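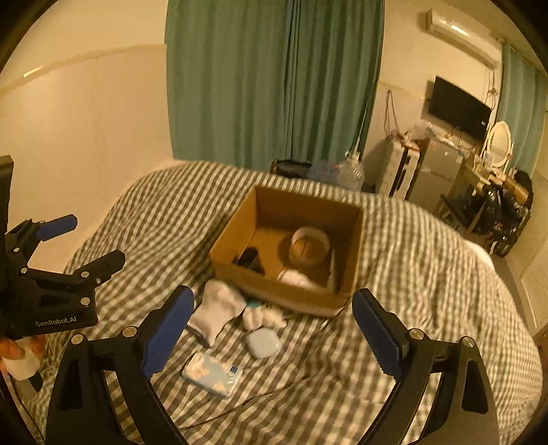 Do divided boxes really keep small things tidy?

Thu 22 July

I have never had much faith in storage boxes. You buy six, fill two, and the rest sit inside one another on top of the wardrobe. So when a reader in Wirkden wrote in to swear by cardboard boxes with a divider down the middle, I had my doubts. I've been trying one since June and I still have some.

Sorting on the bed works, I'll give them that. You can see everything at once, and you have to finish before you can go to sleep. Spread a blanket first if the bedding is clean — pocket fluff gets everywhere.

The divider is supposed to stop things mixing. It does, until you drop in something taller than the card. Hard things on one side, soft on the other is the only rule I managed to keep up. Remotes and old phones will scratch each other if you pile them, so put them in flat.

Single socks are the real test. Everyone says to keep them in case the other turns up. I give them 3 weeks, then they become dusters.

Should you pay for one? Kerr sells a lidded version and Cikden does a set in felt, and I can't see what either does that a wine carton from the supermarket doesn't. If the divider flops, run tape down both ends. Leave the lid off too. A box with a lid gets things stacked on it, and by August you'll have forgotten what went in.

Small soft toys never stay put in any box. Suggestions welcome.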